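News > Automation Group > Lab Notes

Filed under: Grippers & Simulation

Two grippers, one virtual wrist

Since the beginning of June our group at Jidberg has been comparing two grippers in simulation before we decide which one to buy for the small parts cell. The candidates are the Rokov parallel model and the Onyeka, which has longer fingers. Musa Ajayi prepared both models on the same arm, with the same controller settings, so that the comparison is fair.

Each gripper had to complete 200 picks from a flat tray. The wrist camera was simulated too, and this part gave us more work than the picking. In the first position we tried, the fingers took so much of the view that very little background remained between them. Ebere Usman has now moved the camera by 7 millimetres and is repeating the runs.

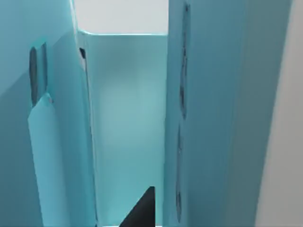

Simulated close view of the gripper, mostly teal surfaces with a small area of grey background at the top.

The colours come from the model files and will not be the same on the real hardware. We keep them plain on purpose, as the shading is then easier to check when we change the lights.

For the grasping itself, the Rokov is ahead at the moment. It dropped fewer of the thin washers, but it closes more slowly, and Declan Dawber would like to see the cycle time before he signs anything. The full log has 279 entries, including the repeated runs, and you can ask Omolara Olatunji for a copy.

We will show both models on Thursday in the upstairs meeting room. Please bring your own part drawings if you want to have them tested.

Chiamaka Wike

We use cookies to remember your newsletter preferences. Accept | Manage settings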